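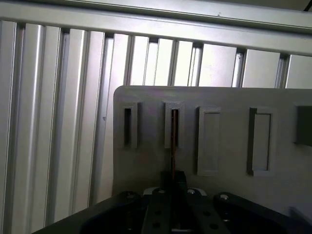 Equipment planning meeting, Zurkthorpe site, 04/04/2019
Chair: Gareth Hulme

1. Previous minutes accepted. Asset 1955 still to be written off.

2. Probe rods. Stock stands at nine. Agreed to order 100 from Temba on the current budget line -- delivery to Hunlow.

3. Second arm. Esmont quote received, valid to July. Gripper and wrist camera are priced separately. Hulme to request a combined price with three years of service.

4. Desktop computer work. Test boards to be bought used, mixed makes. Spare memory modules charged to consumables.
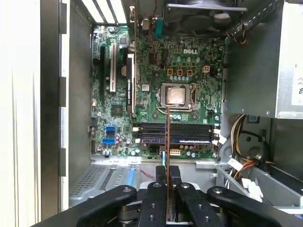 Item 4: Dell motherboard in open case, gripper and probe.

5. Bench space at Hunlow. Deferred until item 3 is priced.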